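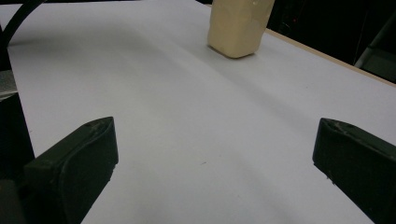 Section 4: Setting Up a White Tabletop for Work

Okay, so you've got the top on its legs and it doesn't wobble (if it does, go back to Section 3, I'll wait). Now we get it ready to use. I've set up a bunch of these Plindetside tables, mostly in white, and I still go through the same steps each time. White shows everything! I kind of love that, but it does mean you want a good wipe-down routine from day one.

What you'll need: two soft cloths, a bowl of lukewarm water, a drop of dish soap, and a lamp you can move.

1. Clear the top completely. I mean the coffee too.

2. Dampen one cloth, wring it out hard, and wipe in long strokes from the back edge to the front. Don't scrub in circles. I did that on my first table and had swirls I could see every time the sun came in.

3. Dry it right away with the second cloth, then give it 7 minutes before you put anything down.

4. Turn on your lamp and look across the surface from low down, with your chin almost on the table. You'll feel silly, but it works. Crumbs and little dark specks that vanish from above pop right out at that angle.

5. Pick specks up with a damp fingertip. If one won't lift, lay the wet cloth over it for a minute and try again. Please don't go at it with a fingernail or a blade.

Note: Gray streaks aren't always dirt. A matte white top picks up shadows from window frames, shelves and you, and they can look just like smears. Move the lamp before you reach for the soap - if the streak moves too, leave it alone.

6. Choose your spot for soft or greasy things. Butter, wax, modeling clay, soap blocks, all that stuff goes on a saucer or a square of parchment if it's staying longer than a few minutes. I keep mine toward the back so my sleeves stay out of it.

7. Run any cords along the side or the back edge, with enough slack that they don't tug when you lean on the table.

CAUTION: No bleach, no scouring powder, and no melamine sponges. They'll leave shiny patches on a matte finish and you can't buff those back out.

CAUTION: Keep hot pans off the bare top, even for a second. Use a trivet.

That's the whole setup. For everyday cleaning I just repeat steps 2 and 3 at night, and do the lamp check when I remember. Stain removal is in Section 5.

Filed under: Home & Workspace > Tables > Setup Guides

Related guides
Leveling a Jendby Leg Set on an Uneven Floor
McAlister Clamp Lamp: Where to Put It
Getting Candle Wax Off a Matte Surface
Skenico Cord Clips, Stick-On or Screw-In?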